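Getting Your First Simulated Room Running: Notes for New Club Members

Posted by Beverley Prendergast, Hinds Robotics Club

Welcome, everyone! If you have just joined us, the simulator can look like an awful lot of buttons, and I promise it gets friendlier after an evening or two. These are the steps I walk through with every new pair, written down at last so that Flynn Kereama can stop forwarding my old emails.

Start the lab computer, open Fernero and pick the room called Plalholm from the list. Loading takes a little while the first time, so go and say hello to somebody. When the room comes up, choose the head view. You want both grippers in sight and open, with some clear floor between them, before you touch anything else.

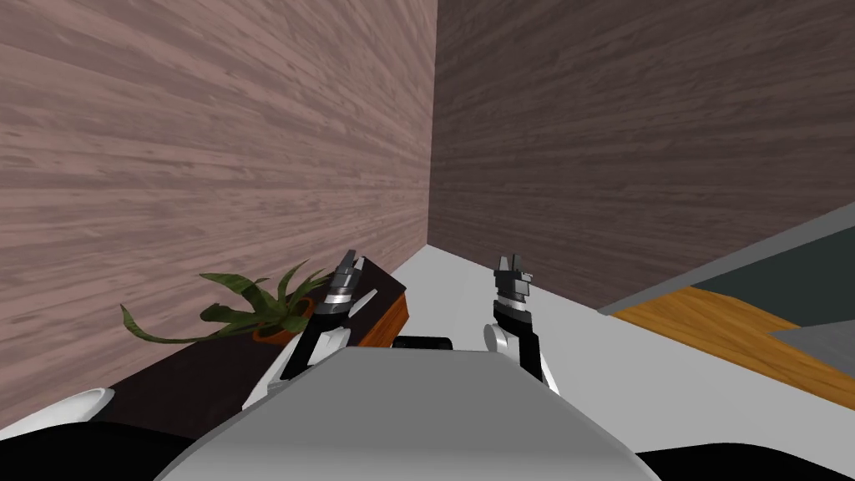
Now try the arms one at a time. Left stick for the left arm, right stick for the right, and please keep the speed slider at 6 until you have a feel for it (Nhi Vũ runs it at 21, but she has been at this since March). Move the arm a little, let go, wait for it to settle, then move again. If you bump the furniture, press Reset and carry on – we have all done it, and some of us do it every week.

Once you are happy with that, switch to the wrist view. Everything feels much closer and it is easy to lose track of which way is up, so make small moves and flip back to the head view whenever you get muddled. Bring the gripper in over the wood surface slowly, with the fingers open, and stop before you think you need to.
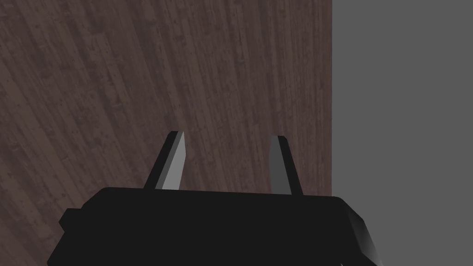 Practice closing and opening on nothing at all for a few minutes. It sounds dull, I know, but your hands learn how far the trigger travels, and picking things up is so much nicer after that!

Last of all, save your run. Type your pair number and then the run number, with a dash in between, and put it in the shared folder named Hondov. Lindsay Katene goes through the folder before each meeting and will leave you a note or two. The disk is getting full, so delete the runs you don't want to keep.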